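Pesquisar no fórum
Categorias Entrar Mensagens novas

Supervisão clínica em grupo ou individual no primeiro ano?

marta_psi
Pessoal, estou em êxtase! Fui aceite no grupo de supervisão da Roswitha Schwaiger, em Cernau, e começo em agosto. São 4 pessoas por grupo, sessões de duas horas, e ela trabalha muito com luto e terapia familiar, que é mesmo a minha área. A dúvida é se mantenho também a supervisão individual que já faço na Astance. Alguém conciliou as duas no primeiro ano de prática?

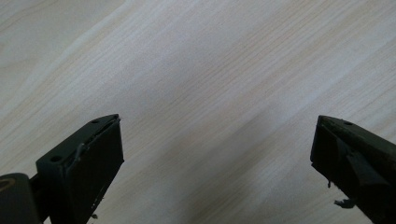

Pergunto porque tenho 10 casos abertos e alguns pesados (dois com crianças pequenas), e não queria chegar ao grupo a despejar tudo em cima dos colegas!

rui.c
Parabéns! Eu fiz só grupo e adorei. Ouvir os outros a falar dos bloqueios deles ensinou-me mais do que qualquer manual, a sério. Com 10 casos dá perfeitamente.

lena_fankhauser
Discordo do Rui. No primeiro ano o grupo sabe a pouco, o teu caso pode ser discutido uma vez por mês e olhe lá. Mantém a individual, nem que seja de quinze em quinze dias. E com crianças no meio nem hesitava.

rui.c
Depende do grupo, Lena! No meu havia sempre espaço para urgências no início da sessão. E pagar as duas coisas pesa muito a quem está a começar.

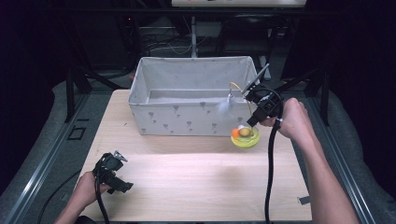
Posso levar o mesmo caso às duas supervisões?
Convém avisar as duas supervisoras e pedir que o contrato terapêutico preveja isso, com os dados do cliente anonimizados nos dois sítios.

marta_psi
Boa, não me tinha lembrado do contrato! Vou rever o meu modelo este fim de semana.

t_millero
Entro só para dizer que concordo com a Lena no geral, mas o grupo tem uma coisa fantástica, que é perderes o medo de mostrar gravações e notas de sessão. Eu tremia toda na primeira vez e agora até me ofereço!

lena_fankhauser
Isso é verdade, dou-vos esse ponto. Continuo a achar que não substitui.

marta_psi
Decidido, fico com as duas até ao Natal e depois vejo as contas. Obrigada a todos!!

38 respostas · 2 partilhas
Contactos | © Fórum Prática Clínica | Voltar ao topo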